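Clear the Table Before You Go to Bed

A table is the most useful thing in most homes and the least looked after. People will spend a weekend choosing a sofa and then eat for ten years at a table they can only use half of, the other half being given over to post, chargers, a school jumper and a bowl of keys. I think this is a mistake, and I think it is an easy one to put right. The top of a table should be kept bare, and whatever has to be near it should live in one plain container that can be lifted off in one go.

I came to this view slowly. When we moved to the flat on Opoku Road we brought a table that had belonged to my wife's aunt. It seats six if two of them are children. For the first year it was never clear. We ate at one end with our elbows in. When visitors came, we carried the whole lot into the bedroom and put it on the bed, and at eleven at night we carried it back. It did not strike either of us as odd.

What changed it was a bill. I missed a payment because the letter was under a seed catalogue, and the late charge was 70 pounds. That is a good deal of money to pay for untidiness. I went through everything on the table that evening. Very little of it needed to be there. Most was waiting for a decision that would have taken less than a minute, such as whether to keep a receipt or sign a form.

The usual answer to this is storage. I am against most storage. My neighbour Ayuba Alhassan has a dresser with small drawers, and he will tell you himself that he doesn't know what is in the lower ones. Drawers and lidded boxes let you stop thinking about a thing without dealing with it. Trays with many compartments are worse, as they invite you to own enough small items to fill them. The shop in Elden where we buy our paint has a whole wall of these, and I have never come out of there with one and been glad of it.

An open container has none of this trouble. You see what is in it. When it is full it is full, and something has to go. It should be made of something you can wash, and it should be dull to look at. I say dull on purpose. We had a nice basket once, from a market in Hamar, and because it was nice we were unwilling to put a leaking glue bottle in it, so the glue went on the table.

There are arguments on the other side and I don't want to wave them off. The first is that a bare table looks cold, as if no one lives there. I have heard this from my mother more than once. I would say that a table looks lived at when people are sitting round it, and that they sit down sooner when there is room for a plate. The second argument is better. Some work can't be put away each night. A jigsaw is the obvious case, and so is dressmaking, or a model, or a tax return in a bad year. I accept this. We left a jigsaw out for most of December and I would do it again. But a jigsaw is one thing that somebody is doing, and a heap of post is forty things that everyone is avoiding.

The third argument is about wood. People say they cover the table to protect it. In my experience the covering does more harm than the use. Grit gets under a mat and stays there. A damp cloth left under a pile of papers will mark the surface and you won't find out for weeks. A top that is wiped every day shows a spill at once, and you deal with it while it is still a spill. I prefer light wood for the same reason.

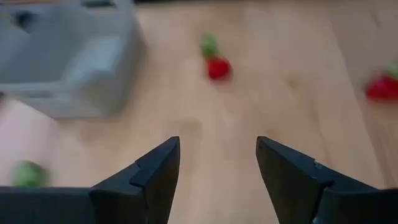
How to keep it up

The rule in our house is that the table is cleared last thing, by whoever goes to bed last. It takes 3 minutes if it was done the night before. Anything that belongs in another room goes there, paper is dealt with or put in the container, and then the top is wiped with a cloth that has been well wrung out.

The container gets emptied right down once a month. I was strict about this at first and have become less so. What I would not give up is the size. Ours holds a stack of envelopes, scissors, tape, two or three pens and not much more. A bigger one would be filled by the spring, and we would be back to eating with our elbows in.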